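**Grotomstead to drop single-use cup charge, switch to deposit plan in February**

12/9/22

The town of Grotomstead will end its charge on single-use drink cups this winter and replace it with a returnable cup plan that covers most of the cafes and takeout counters in the town center. The change was approved at this month's town meeting and starts in February.

Under the current rule, customers pay a small fee on every disposable cup. The fee was meant to push people toward bringing their own mugs. A town report released before the vote found that most customers simply paid it, and that the number of cups going into street bins had hardly moved.

The new plan works on a deposit. A customer who asks for a returnable cup pays a deposit at the counter and gets it back when the cup is handed in at any shop on the list. Disposable cups will still be sold with drinks, with no added fee, for people who want them.

The cups will be supplied and washed by Briromix, a dishwashing service that already handles plates and trays for the school district. The company will pick up used cups each evening and bring clean ones back before opening time. Its washing plant is on Fuchs Street, next to the old bus garage.

So far 32 businesses have signed up. They include the bakery chain Rutano, which has four shops in Grotomstead, and both snack bars at the rail station. The town said it expects a few more to join before the start date. Businesses do not have to take part, and those that stay out can keep serving drinks the way they do now.

At the meeting, 942 written comments from residents were entered into the record. Many of them were about cleaning. Others asked what would happen to cups that are never returned, and several shop owners wrote that they had little room behind the counter for crates of used cups. The town agreed to place eight drop-off bins on sidewalks near the busiest shops so that fewer cups have to be stored inside. Cups left in the bins will be credited through a code printed on the base.

Some owners also asked for more time to use up the paper cups they have on hand. The final version of the plan sets no limit on that, and paper cups can be sold until they run out or reordered as usual. Lids are not part of the plan. Shops will go on supplying their own.

The deposit has not been set. Two amounts were discussed at the meeting, and the town will announce its choice in January along with the full list of shops. Signs for windows and counters will be delivered at the same time.

The town will pay for the first year out of money left over from the cup fee. After that, participating businesses will pay Briromix a washing charge for each cup, and the plan will come back to the town meeting for a second vote. Return rates and street bin counts will be posted on the town website every three months.

Questions from businesses can be sent to the Grotomstead public works office, which is taking sign-ups through the end of the year.

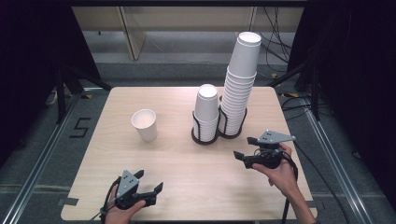 **Can a returnable cup be handed in at a different shop from the one where it was bought?**

Any shop on the list will take it and pay back the deposit, and the sidewalk bins will accept cups from all of them.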